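December, 14:00, kitchen table

Right, the white table is finally in some sort of order, and I'm writing it down before I forget which things I decided to keep! Marcelino asked for a proper play kitchen set we can lay out the same way each time, and I've spent most of the morning rummaging in the Lonik crate for food that looks decent from above (more on the sad lettuce another day).

Things I changed my mind on: the deep bowl went back on the shelf, far too much shadow inside it. The Binon plate won, mostly for its nice flat middle. I also wanted the toaster oven at the back, but Corentin kept knocking it with his elbow, so over to the right it goes, door facing left, and everyone can get at the handle.

Still to buy: 5 more bits of fruit from Drullico, and a 400 ml jug if they have one. Strobel only do the big ones and I refuse to pay for a bucket.

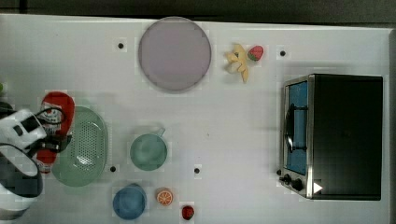 2 min read (264 words)

I'm very happy with the banana, half peeled or fully peeled was a whole discussion with Marcelino and I went for peeled, flaps and all. The strawberry is right up against it, which I quite like, though Corentin wants a gap. The green colander can stay on the left for now. Oh, and the lavender-grey plate hardly stands out on white, so maybe try a cloth under it tomorrow? Ask Corentin where the blue one went.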